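4. The Course Project

4.1 Setting and participants

The project described in this section was carried out at Hebden College as the main assignment of a one-semester course in introductory robotics. The course enrolled 40 students, most of them in their second year. None was required to have worked with a robot before. Students had completed one course in programming and one in linear algebra, and a small number had also taken part in Flurik, the college's after-hours robotics club. Club members were spread across the teams so that no team had more than one.

The teaching staff consisted of the course instructor, Gemma Cropper, and a laboratory assistant, Clive Rudd, who maintained the software and graded the trial logs. Work was done in teams of four. Each team met with the instructor once a week and had open access to the computer laboratory until 9 p.m., except on Friday, when the room was used for another class.

All work took place in simulation. The college does not own a two-armed robot, and an earlier version of the course, built around a single tabletop arm, had left most students waiting for a turn. Moving to simulation allowed every team to work at the same time and to repeat a failed trial without resetting the objects by hand. The cost of this choice is discussed in Section 6.

4.2 The task

Teams controlled a simulated robot with two arms, each ending in a parallel gripper, in a kitchen built with Wanel, the scene editor adopted by the department. The assignment was to pick up a cucumber from the kitchen counter and set it down on a plate. The counter also held other small items, and a trial was marked as failed if any of these was knocked to the floor.

The task was chosen for its mixture of easy and hard parts. A cucumber is simple in shape and can be grasped in several ways, but it rolls if it is released too early. Dishes placed close to it limit the directions from which a gripper can approach. A student who plans only for the object itself will often find that the arm has no clear path to reach it, and this was the lesson the staff most wanted the assignment to teach.

Teams were given three kinds of input: the joint positions of both arms, a general view of the kitchen from the robot, and close views taken near the grippers. They were not given the true position of the cucumber. Estimating that position from the views was part of the work, and teams were free to decide which views to use and how often to read them.

4.3 Camera views

Figure 3 shows four views from the simulated environment. The general view in panel (a) takes in the refrigerator, the counter, and both arms, with the left gripper close to the cucumber. It was the view most teams began with. Panels (b) and (c) are close views in which the two fingers stand open before a corner of the room, with bare walls behind them. In panel (d) the cucumber stands upright between the fingers of a gripper, with a plate beside it.
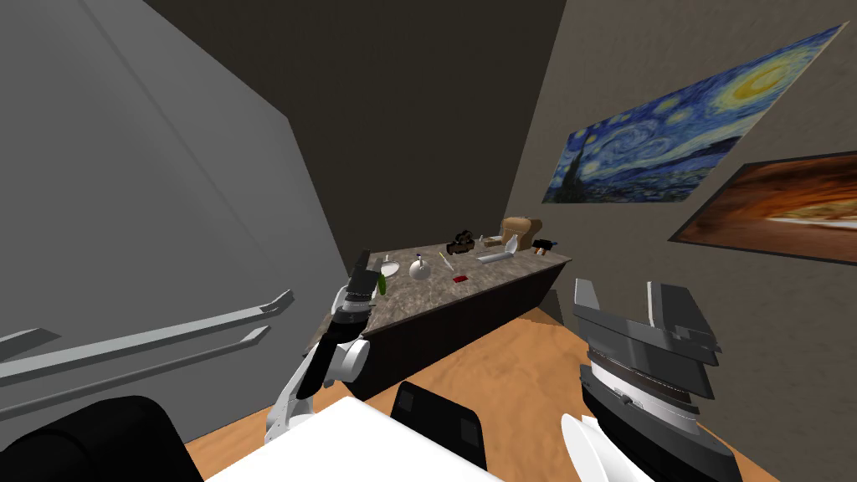
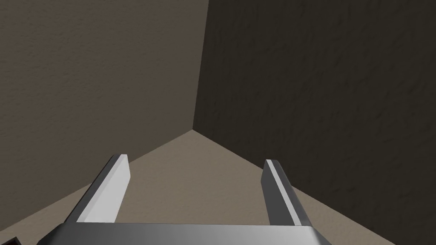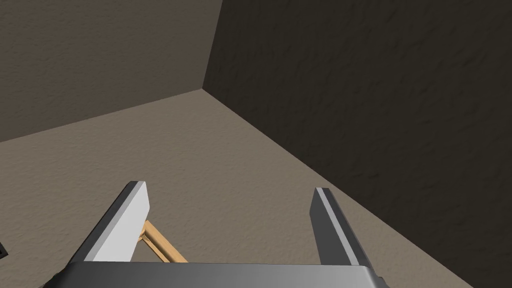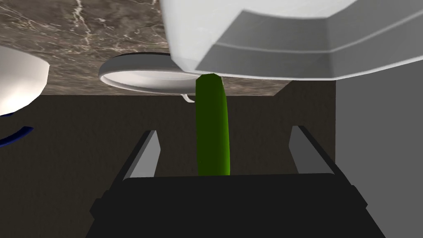 Figure 3. Views from the simulated kitchen, panels (a) to (d) in order.

The difference between a general view and a close view caused more difficulty than the staff had expected. In the general view, the counter and its contents take up a small part of the picture, and the distance between a finger and an object is hard to judge. In a close view that distance is much easier to see, but the rest of the kitchen is lost, and a close view directed away from the counter may hold no task object at all. Several teams wrote their first programs on the assumption that every view would contain the cucumber. When it did not, their detection step returned the nearest pale or green patch it could find and the arm moved toward it.

The instructor did not correct this in advance. Teams were asked to save the views from each failed trial and bring them to the weekly meeting, where they explained what the program had received as input and what it had done in response. By the fourth meeting, all but two teams had added a check that compared the views with one another before any motion was started. The remaining two solved the problem differently, by reading the close view only after the arm had been moved to a fixed position above the counter.

4.4 Procedure

The project ran in three stages. In the first, teams drove the arms by hand through a keyboard interface and wrote down the steps they had used. The aim was to have students produce a working sequence before they tried to program one. Many found this stage tedious, and the written steps were often too general to be of use. A typical early entry read "move to cucumber, close, lift," with no mention of the direction of approach or of the neighboring dishes. Teams whose entries were of this kind were asked to repeat the stage with a different starting pose.

In the second stage, teams wrote a program that completed the task from one fixed arrangement of the counter. In the third, which began in March, the arrangement was changed before each trial. The changes were produced by Griltisari, a short script written by Mr. Rudd that shifts objects within set limits and rejects any layout in which two of them overlap. Each team received the same sequence of layouts, so results could be compared directly.

A trial ended when the cucumber was at rest on the plate with the gripper open, when an object reached the floor, or when 200 seconds of simulated time had passed. The outcome was recorded automatically. Students added a short note in their own words, and these notes were collected along with the logs.

4.5 Data collected

Across the second and third stages the teams recorded 647 complete trials. Trials that were stopped by hand, or in which the software itself failed, were removed before analysis. The students' notes were read separately by the two members of staff, who assigned each failed trial to one of four causes: wrong estimate of position, contact with a neighboring object during approach, loss of the object after grasping, or time limit reached. Where the two readings differed, the saved views were examined and a single cause was agreed upon. Agreement before discussion was high for the last two causes and noticeably lower for the first two, which tend to occur together - a poor estimate of position often shows itself only when a finger strikes a dish.

Teams were graded on their written reports and on the quality of their notes as well as on their success in the third stage. The passing mark for the third stage was set at 70 percent of layouts completed. A team that fell below this mark could still pass the project if its report gave a clear account of the failures and proposed a change that had been tested on at least one layout. This rule was announced at the start of the semester and was not altered.

Consent for the use of logs and notes was obtained from all students after final grades had been entered. Team names were replaced with letters, and notes that referred to individual students were edited to remove those references. Results by stage and by cause of failure are reported in Section 5.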